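# Teaching with hand-held grippers: the desk lamp task

Start with a lamp. It has a joint or two, a head that wants to swing the wrong way, and it shows you very quickly whether your grippers are any good! 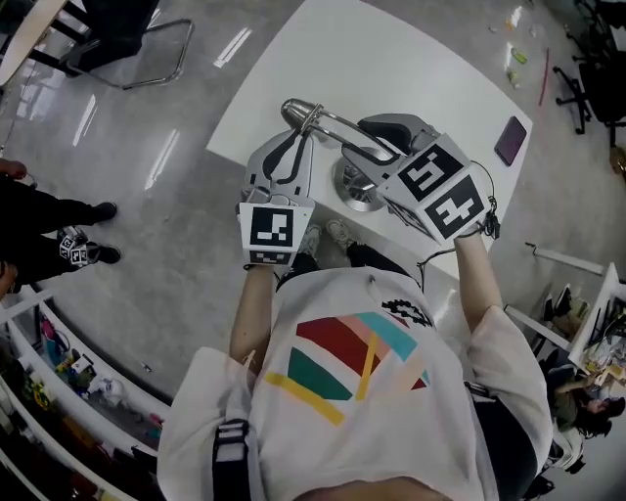

*Left gripper at the lamp head, right gripper at the arm. Marker blocks on both.*

I've been building these with Divya Sastry in our shared workshop since March, and the second version is finally nice enough to write up. We call the pair Goltik. You wear one on each hand, do a job the way you'd like a robot to do it, and the recordings go into training a policy for the arms. This page covers setting up and recording the lamp task. The printed parts and wiring are on their own page.

## What you need

- Two finished grippers, padded fingers fitted
- Printed marker sheets, matte paper if you can get it
- The head strap and camera
- A metal desk lamp with an arm that moves easily
- A table with some clear space

## 1. Fix the markers

Each white block takes several black-and-white markers on different faces. Use all the faces. Our first version had one marker per hand and we lost tracking every time a wrist turned over – which, with a lamp, is constantly.

Press the stickers down flat and work any bubbles out toward the edge. Leave the white border on. I trimmed mine once to make them look neat and spent an evening wondering why detection had died.

## 2. Sort out the cables

Plug in both grippers and reach as far forward as you can, then cross your hands. If anything tugs, give it more slack. Gather the extra near your wrist with a soft tie. A hard zip tie will dig in after a few minutes.

Route everything away from the finger hinges. Satish Devadiga pinched a cable in the hinge on his second try, and we now check this before every session.

## 3. Calibrate the opening

Open and close each gripper fully 5 times, slowly. Then hold both up in front of the camera and turn them until the preview has picked up every marker. If one face never registers, look for glare on it before you touch the software. Moving a step away from the overhead light usually fixes it.

## 4. Place the lamp

Put the base near your edge of the table. Beginners always set it too far back, and then their arms are stretched out and the fingers come in at a bad angle.

## 5. Record

1. Start with both grippers open, in view, and still.
2. Close one on the lamp close to the head. Squeeze until the pads grip and stop there.
3. Bring the other to the arm with its fingers open, and close once it's lined up.
4. Move the head to its new position, one smooth motion.
5. Open both, back away, hold still again.

Go slower than feels natural. Usha Nair is our best demonstrator by a mile and she looks like she's moving through honey. A good run takes her 8 seconds.

Do 6 runs, then shift the lamp a little and turn the base. We want variety in where it starts, so don't line it up with tape!

## 6. Check your runs

Play back the first and last run of each set. Throw out any where a gripper leaves the view or the base skids. Keep the ones with a small fumble and a clean recovery, those are gold.

We've got 2,706 good runs so far across all our tasks, and the lamp set is my favorite by far.

## If something goes wrong

**Fingers slip on the rods.** Polished metal is tough. Wipe the pads with a damp cloth and let them dry, and replace them if they've gone shiny.

**Tracking jumps.** Reflections, nearly always. Turn the lamp head slightly or move the table.

**One gripper lags.** Reseat its connector first. Tien-fu Au is working on a better one, and I'll add the part to the wiring page once we've tested it.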